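Section 4: Setting up the drinks table

This section covers the table, the pitcher and the glasses used for cold drinks. Read Section 2 (Washing before first use) before you start. If you bought the Ultodero table without the Kulard pitcher, skip steps 7 to 10 and use your own pitcher.

4.1 Placing the table

1. Stand the table on a level floor, at least 12 inches from the nearest wall.

2. Press down on each corner in turn. If the table rocks, turn the foot under that corner counterclockwise until the rocking stops.

3. Tighten the lock nut on the foot by hand. Do not use a wrench.

4. Wipe the top with a damp cloth and dry it along the grain.

Note: The finish reaches full hardness 29 days after the packing date stamped on the carton. Until then, use coasters under anything cold — rings left during this period can't be polished out.

CAUTION: The tabletop is rated for 50 pounds, spread evenly. Do not sit or lean on the edge.

4.2 Glasses

5. Set each glass well in from the edge of the table. Leave a hand's width between a glass and anything next to it, so that it can be picked up without reaching over something else.

6. Fill the glass where it stands. For dark drinks such as cola or iced coffee, pour down the inside wall and pause when foam starts to rise. Stop a finger's width below the rim if the glass is going to be carried. A glass that stays on the table can be filled higher.

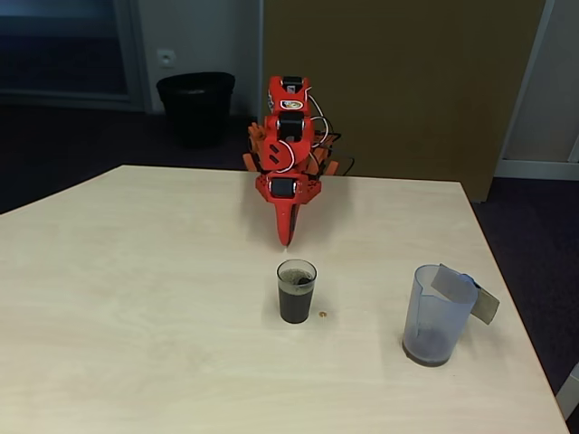 Kravchuk, Bedico product guides

The glass and the pitcher stand on the same table with the pitcher on the right, the layout used for the rest of this section. Left-handed users can reverse it. Wipe away crumbs and other small items before you set anything down, as a glass placed on top of one will tilt.

4.3 The pitcher

7. Rinse the pitcher with cool water and let it drain upside down on a rack. Towels leave lint on the inside, and it shows once the pitcher is full.

8. Fill the pitcher at the sink, never on the table. Keep the level below the bottom of the spout.

9. Carry it with one hand on the handle and the other under the base.

10. Set it down flat and turn the handle toward the person who will pour.

CAUTION: Do not pour hot liquids into the Kulard pitcher. It is made for cold drinks only and will lose its shape. Let tea or coffee cool to room temperature first.

Note: The pitcher may turn slightly cloudy with use. This does not affect the drink. To reduce it, soak the pitcher for an hour in 300 ml of white vinegar topped up with cool water, then rinse twice.

4.4 Spills

11. Blot the spill with a dry cloth, working from the outside in. Do not rub.

12. Go over the spot with a second cloth dampened with plain water.

13. For sticky drinks, add one drop of dish soap to the damp cloth, then wipe again with water only.

14. Check the underside of the table edge. Liquid can run under and dry there.

If a dark stain remains after step 13, see Section 6 — Stains and scratches. Do not use bleach, scouring powder or the rough side of a sponge on any part of the top.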